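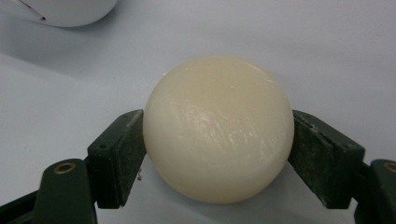 Can a machine tidy up a house yet?

Parts of one, on a good day, if somebody has chosen which parts. A robot can pick a thing up off a table and put it somewhere else, and it can do that often enough to be worth watching. Ask it to clear a living room after a birthday party and you will be waiting a long while.

I spent most of a week at Rindance, a small workshop on the second floor of an old button factory in Sumetport, where a handful of people are trying to teach arms to do the sort of work the rest of us do while thinking about something else. I came expecting to write about the robots. I ended up with a notebook full of remarks about socks, balls, spoons and the lids of yogurt tubs, and a new respect for my own two hands, which had never struck me as very talented before.

Take a ball, any old ball of the kind that rolls under your couch. You pick it up without a thought. You don't decide where your fingers go, and you certainly don't decide how hard to squeeze. A gripper with two stiff fingers has to come down with one on either side, close along a line that runs near enough through the middle, and stop. Too high and the ball squirts out the bottom. Too hard and a soft one gets dented. If one finger touches a moment before the other, the ball simply rolls off, and then the machine is closing on air (I watched this happen more than once and felt terrible for it every time).

The way Rindance goes about things is to have people do the chores first, with a gripper held in the hand and a camera riding along on it, and let the software learn from what the camera saw. It is slow going, but there's a homely pleasure in it. You squeeze, you lift, you set down, you do it again. I was allowed a turn and found I was clumsy for the first dozen tries and rather smug after that! The fingers get dusty and scuffed the way a favorite wooden spoon does, and people grow fond of a particular pair.

On my third day they let the arm run by itself on a tidying task: 87 small objects, one at a time, from a tabletop into a bin. It managed 70 of them. I thought that was wonderful and said so, and the room was politely quiet, and then one of the engineers asked me how I would feel about a dishwasher that left 17 plates on the floor. Fair enough. She had a toddler at home and a low opinion of demonstrations.

Shop floors are further along, as you might guess, and for a dull reason. A factory can be arranged to suit the machine and a home can't, or at least not by anyone who wants to stay married. Over at Torum, a packing plant across the river, three arms have been putting parts in trays since last June, and the parts arrive facing the same way under the same lights all day long. The shift lead there told me they were the least interesting coworkers she'd ever had, and she meant it as praise. But when a new supplier changed the finish on one part, from dull to slightly slick, the line stopped for 15 hours while people worked out how to hold it again.

Marín, a company that would like to sell a household arm, has taken the opposite road and is starting with laundry. I saw it fold a hand towel. It was a lovely fold, square at the corners, and I could have done four loads and made a sandwich in the meantime.

So I went home on the train feeling hopeful and a bit tired, and stepped on a toy in the hallway, and picked it up, and noticed for once that my thumb had gone to one side of it and my fingers to the other before I'd even bent all the way down.

January 2021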